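Keeping a Wood Table Nice When Real People Use It

I've had our table for eight years now, and for the first couple of those I treated it like a museum piece. Placemats, coasters, a cloth on top of the placemats. Then I got tired and started looking after the wood itself so I could quit policing everyone. Best decision I ever made in that kitchen!

First thing: find out what finish you've got. Put one drop of water somewhere out of the way and go make coffee. If the drop is still sitting up like a bead when you get back, you have a sealed top (varnish or something like it) and most of your cleaning is going to be easy. If it has soaked in and left a dark spot, you've got oil or wax, and you need to go gentle. The spot will dry out, don't panic.
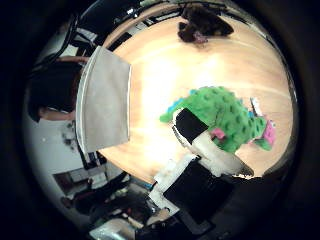

Gromarwood Home Notes, Issue 31

For everyday wiping I use a barely damp cotton cloth and one small squirt of dish soap in a bowl of warm water. Wring the cloth until your hands hurt, then wring it again. Go with the grain, dry it right away with a second cloth, and you're done. I quit using the spray polishes a long time ago. They look gorgeous for an afternoon and then every fingerprint in the house shows up.

White rings from hot mugs scare people more than they should. On a sealed top, lay a thin dry dish towel over the ring and run a warm iron (no steam!) over it for a few seconds at a time, lifting to check. If it's stubborn I rub in a little plain mayonnaise and leave it overnight. My sister-in-law thinks this is disgusting. She also has rings on her table.

Crayon comes off with a dab of the same dish soap and a soft cloth, plus more patience than I usually have. For dried glue, warm it with a hair dryer on low and push it up with an old plastic gift card. Please don't use a knife. I did, once, and I still look at that scratch every morning. 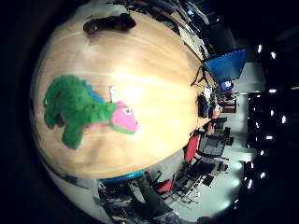
Plush dinosaur on the tabletop, pink face and blue spikes.

Speaking of soft toys, they need a wash now and then too, and they end up on the table about as often as the plates do. Read the tag first. If it says surface wash only, believe it. Otherwise I zip them into an old pillowcase, run them cold on gentle, and squeeze them out in a towel. Air dry only. Fuzzy fabric goes crunchy in a hot dryer and there's no bringing it back. Knitted or crocheted ones I do by hand in the sink, and I dry them flat so they don't stretch.

Now scratches. Light ones on a pale wood you can often hide by rubbing a walnut across them (the nut, out of the shell) and buffing with your thumb. For deeper ones, get a wax filler stick, and buy it one shade lighter than you think you need. Dark filler on light wood looks like a pencil line.

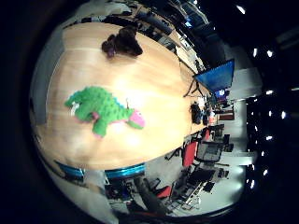
If yours is an oiled table, plan on a fresh coat twice a year. I do mine in December before the relatives come and again when the windows can stay open. Thin coat, wait fifteen minutes, wipe off every bit that's left, then keep everybody away until morning. Spread the oily rags flat outside to dry, and never leave them balled up in the trash, they can catch fire all by themselves.

Next issue I'm doing chair legs and how to stop the wobble.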